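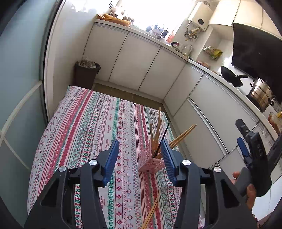
latticejoe
I want a written reset rule in our handheld gripper guide before the June batch gets merged, and I'd like it to be boring enough that everyone reads it the same way. Right now the Pilstead guide says "return the objects to start" and that's the whole rule. Start where, though? With chopsticks it gets silly fast – you've got some standing in the pink holder, a couple lying flat on the striped cloth, and two people can both swear that's a proper reset. I went through 351 episodes from the Zekalard kitchen set and 13 of them have a start state I couldn't match to any task card.

Matilde Peixoto
Agree on writing it down, but please don't make it too strict! If every chopstick has to lean the same way each time, we end up with 3000 copies of one episode. I'd say the card fixes which objects are in play and which ones are in the holder, and the angles are up to whoever is holding the gripper.

opoku_fan
Not with you on that one, Matilde. "Up to whoever" is how we got into this. People get lazy and drop stuff in the same corner every time. Give me a short list of start layouts on the card and have the person write down which one they used.
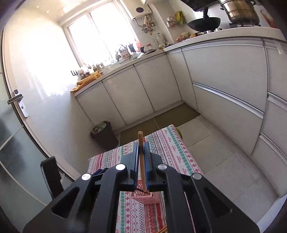
Does the episode end when the jaws open or when the hand is back at the start position?

When the hand is back. Prumimov's checker looks for the return move, and a clip that stops at the release gets kicked out.

latticejoe
OK, I can live with layouts on the card plus free angles. Draft goes up tonight, rip it apart.

Matilde Peixoto
Fine by me, but I'm still going to complain if there are more than five layouts.

Forum > Data Collection > House Rules > Resets

Comments

tinwhistle: We use a taped outline for the holder and nothing for the rest. Works OK for us.

gretab: Can the end-of-episode bit go on page one? I had 551 clips bounced over that – not fun.

opoku_fan: Page one, yes please.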